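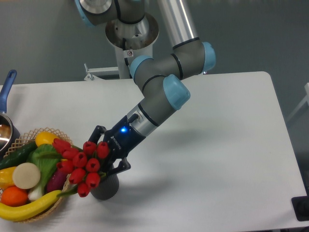
When will Mirier open in theaters?
The distributor has set the release for November, with a digital release to follow 40 days later.

Production office diary, 15 March 2019

The acquisition of Mirier by Follance was signed this morning. The agreement covers North American rights for seven years. The festival cut will be used without changes, apart from the end credits, which must carry the new company card.

Follance asked whether the title might be replaced before the poster is printed. Grarnik was put forward, after the village in the second act. The office replied that the present title will stand.

The screening at the Paewai was full, with 200 seats taken and a short line at the door. Sound in the left rear of the hall was low during the storm sequence. The theater has been informed and will check the speakers before the second showing.

Three trailer versions were reviewed in the afternoon. The second gives away the brother's return and was declined. Notes on the other two were sent to the editor at six. The music license for the first remains unsigned.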